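Viklund Jeslow two-arm laundry system, reviewed
By Annag Swanson
Dec 12, 2021

The Jeslow is a pair of tabletop arms with parallel-finger grippers, sold by Viklund to labs, small laundries and fulfillment shops. The question for this review was narrow. Can it take a pile of clean clothes and produce folded ones at a rate and quality a shop would pay for? I ran it from August until last week at Vendstead, where we process returned sportswear: shorts, jerseys, warm-up tops.

Setup took 4 days. Most of that was calibration between the arms, which has to be redone whenever either base is moved. The manual covers this in two pages and needs ten. Viklund support answered email within a day and sent a corrected procedure, which worked.

Control is through the Goklow software package. You teach a fold by guiding both arms through it, repeat it until the model has enough passes, and let it train overnight. The interface is plain and quick to learn. Error messages are poor. "Grasp fault" covers a missed pickup, a double pickup and a garment dropped halfway, and the log doesn't separate them.

Over the test period the system attempted 3607 folds. It finished 1123 with no one stepping in. The rest needed a hand at least once, usually at the start, when the garment has to be found, picked up by an edge and laid flat. Once a piece is flat with the front up, the fold itself is fairly dependable.
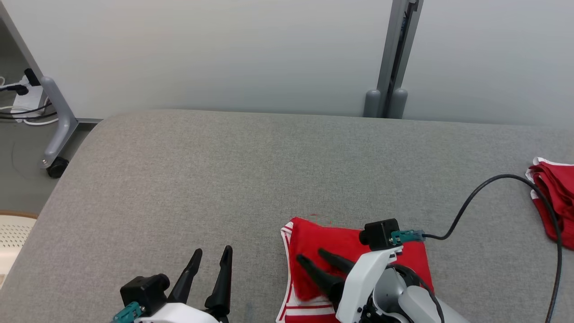

Fabric matters more than size. Heavy cotton goes well. Thin polyester slides when a finger presses on it, and the second crease lands off the line. Piping and stripes help a person line up the edges, but I saw no improvement in the machine's results on striped pieces over plain ones. Loose threads are a nuisance on returned stock generally, and the system has no notion of trimming or flagging them. It folds a damaged jersey as carefully as a good one, so inspection stays with your staff.

The work surface makes a difference too. A slick laminate top was the worst of those I tried. A woven cover gave enough drag to hold the cloth during the first crease without catching the fingertips. Viklund should say so in the manual.

Speed is the weak point. A pair of shorts took 8 times as long as it takes one of our packers, and that counts only the clean runs. It can work unattended in theory. In practice a failed grasp stops the cycle until someone clears it, so overnight runs ended early more often than they ended full.

Cable routing needs attention. The gripper cameras are wired externally, and the slack has to be long enough for full reach but kept clear of the cloth. Better clips would fix it.

Build quality is good. Nothing broke, the fingers show little wear, and repeatability was the same in the last week as in the first.

For a lab studying cloth handling, I would buy it. For a laundry or returns room, no. For a household, the price rules it out before the speed does. I would look again when Goklow can recover from a missed pickup on its own.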